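Grout haze on new kitchen tile, vinegar or no?
Posted in Heywood Home & Yard, 2019-04-24

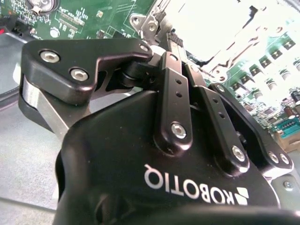

tilegrump: How long should I wait after grouting before I go after the haze with anything stronger than water? Mine went in yesterday, 28 square feet of backsplash.

marlpit_2: Ten days for regular cement grout. Until then stick with a damp microfiber and lots of clean water.

oldsashcord: Ten days?? I've never waited more than three and my floors look great. Diluted vinegar, quick wipe, rinse, done.

marlpit_2: Vinegar eats grout, and if that's marble you'll etch it. Please don't tell people three days lol

oldsashcord: It's ceramic in my house, so whatever. The bottle of haze remover was 30 bucks and I'm cheap.

tilegrump: Mine's ceramic too (the Folent stuff, glossy white). Grout is unsanded.

pepperbarn: I did mine in February and used a dry cheesecloth the next morning. Took most of it right off! Try that before you buy anything.

tilegrump: OK, cheesecloth tonight. Still not sure about the vinegar.

oldsashcord: Suit yourself, I'm sticking with it.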